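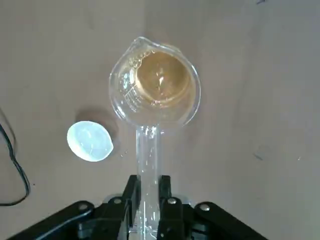
Glass measuring cup with white markings: how do I read it properly, and is it good enough for kitchen table chemistry?

Posted in Home Learning, Prekbridge community help

I'm setting up a small science table at home for the kids and have a clear glass measuring cup with a spout and a handle. The markings are printed in white on the side. When I look down into it with weak tea in the bottom, the numbers are close to impossible to make out, and I seem to get a different reading every time I pour. Do I need a proper graduated cylinder, or am I just using it wrong? We also have a test tube rack, a couple of beakers, a small white dish and some tongs. I'd like to know what order to set it all out in. Budget is 25 dollars if I have to buy something.

Ljungberg

Don't read it from above. Put the cup on a level surface, wait for the liquid to settle, then bend down until your eye is at the same height as the top of the liquid. It will curve up slightly where it meets the glass. Read the bottom of the curve.

White print is hard to see against clear glass. Hold a piece of dark card behind it, or use coloured liquid. Tea is fine for that.

As for accuracy, a kitchen cup is made for cooking. I checked mine on a digital scale with plain water, where one gram is close enough to one millilitre. I filled it to the 500 mark and got 483 grams, so mine reads a bit high. Do the same with yours and write the difference on masking tape under the base. If you need small amounts, say 12 mL, buy a plastic graduated cylinder. It will fit your budget.

Mustance

Agree with the above. For the layout, I put the rack in the middle of the table and everything else beside or behind it, with the tongs lying flat and their handles facing me. Beakers go toward the back so sleeves don't catch them. Keep the lamp at the far end and its cord off the working area.

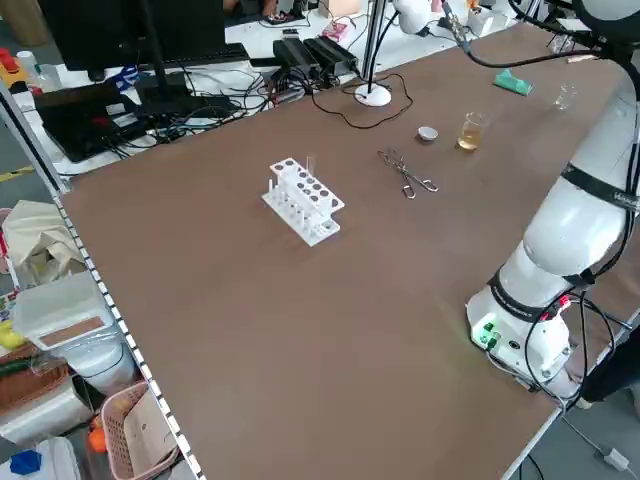

Rack in the centre, tongs beside it, dish and beakers further back.

One more thing, label the beakers. Pale yellow liquid in a beaker could be anything by the next morning. And anything used for experiments stays out of the kitchen cupboard afterwards, including the measuring cup.

Vuson

just get a cylinder, the cups are all off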